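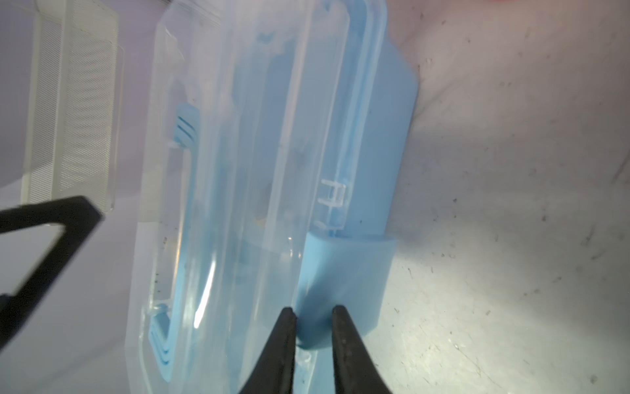 The case for reporting failed grasps

When a laboratory publishes a result on robot grasping, the figure that travels furthest is the success rate. It appears in the summary, it is repeated in funding bids, and in time it becomes the only thing most readers remember. This essay argues that the success rate, reported alone, has become a poor guide to whether a method is ready for use, and that journals and funders should ask for the failures in the same detail.

The argument rests on work carried out under the Saarinen programme, in which two laboratories, at Rostden and Dekholm, ran the same trained grasping policy on the same set of household and packaging items. The set was chosen with care. It included a good number of clear plastic parts, because these are common in sorting and packing work and because they are known to cause trouble. A clear case lets the camera see whatever lies behind it, and its edges throw bright streaks that change with the smallest movement of the wrist. A policy that relies on images must decide which surface it is looking at before it can decide where to close its fingers.

Each laboratory carried out 700 attempts. The headline rates were close enough that a reader comparing the two would have concluded that the method had been reproduced. In the ordinary course of events the matter would have rested there.

The programme, however, had asked both teams to label every failure using a shared list of 19 types, known as the Flirken list. The list separates, for example, a grasp that closes on nothing from one that closes on the wrong object, and a slip at the moment of lifting from a slip during carrying. When the labels were compared, the two laboratories turned out to have failed in quite different ways. At Rostden most failures were slips during the lift. At Dekholm most were errors of depth: the fingers stopped short of a clear part, or closed on a coloured item seen through it. The lamps at Dekholm were lower and the reflections stronger.

A company choosing a method for a packing line would treat these two findings very differently. A slip may be cured with a softer fingertip or a slower lift. An error of depth points to a weakness in what the policy has learned to see, and no change of fingertip will put it right. The success rate hid this completely.

Three objections are commonly raised. The first is cost. Labelling failures takes staff time, and small groups have little of it to spare. This is a fair point, but the expense is modest when set beside that of running the trials in the first place. At both sites the person resetting the objects entered the label before the next attempt began. Trials that have been run and then reduced to a single number have been largely wasted.

The second objection is that labels depend on judgement. They do. Two observers watching the same attempt will sometimes disagree over whether a part was missed or knocked away. The remedy is to have a share of the attempts labelled twice and to print the level of agreement. Medicine and road safety have lived with this difficulty for a long time – engineering can do the same.

The third is less often spoken aloud. A table of failures makes a paper look weaker. A reviewer with limited time may see a long list of errors and prefer a rival paper that offers none. No single author can be expected to solve this, and it is the reason the change must come from those who set the rules. If every submission carries such a table, no submission is harmed by it.

The recommendation is therefore a narrow one. Any paper that reports a success rate for physical grasping should also report the number of failures of each type, the share of attempts labelled twice, and a plain account of the lighting and the work surface. Recordings of failed attempts should be kept for as long as recordings of successful ones. At present they are often the first to be deleted when storage runs short.

The Saarinen programme will apply these terms to its own grants from October. Applicants whose trials are already under way may label from their recordings, provided the paper states that this was done.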